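# Session 4: Does a clear bin tidy a desk?

Bring last week's handout. We start from the claim most of you met in the Wavent reading: put small things in a see-through box and people will find them faster and keep less. I have my doubts, and I'd like you to have some too.

The reading rests on 496 desks, all checked once. A desk checked once tells you where things were at that hour. It says very little about whether anyone could find the tape on a Sunday night.

**1. What goes in**

The usual rule is "like with like." Most desk bins break it within a day. Staples, tape, a cord and a bottle have one thing in common, that they fit. 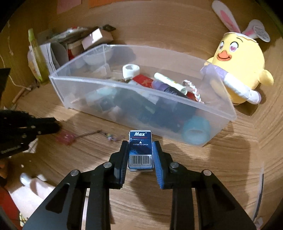 Fellel's guide calls this the "mixed load" and says clear walls make up for it. Do they? You can see whatever is pressed against the side. Anything in the middle might as well be in a drawer. The guide tested its bins with 4 items in each, a number I have never met on a working desk.

Points to argue over:

- Small boxed supplies (staples, clips) stack well and need a bin least.
- Tape rolls stand on edge, then get buried.
- Cords should live elsewhere. Holovko disagrees — see page 169 — but gives no grounds.

**2. What stays out**

Here the reading goes quiet. Bins get measured; the pile next to the bin doesn't. Paper and packaging collect in front of it and behind it, and soft toys end up wherever there is a gap. If the box is half the desk, the other half still has to be dealt with.

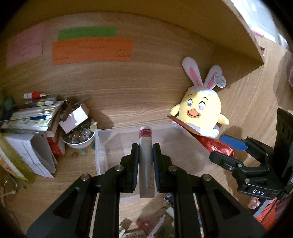

*Fig. 2. Clear storage box and plush chick, with papers and packaging in front.*

The Elell survey asked 1597 people if their desk was "tidier" after buying a box. Most said yes. They had just paid for a box, so I would treat that answer with care.

**For next time:** empty one container at home, sort it on the floor, and put back only what you can name a use for. Note what you left out and where it went. "On the desk" is an acceptable answer.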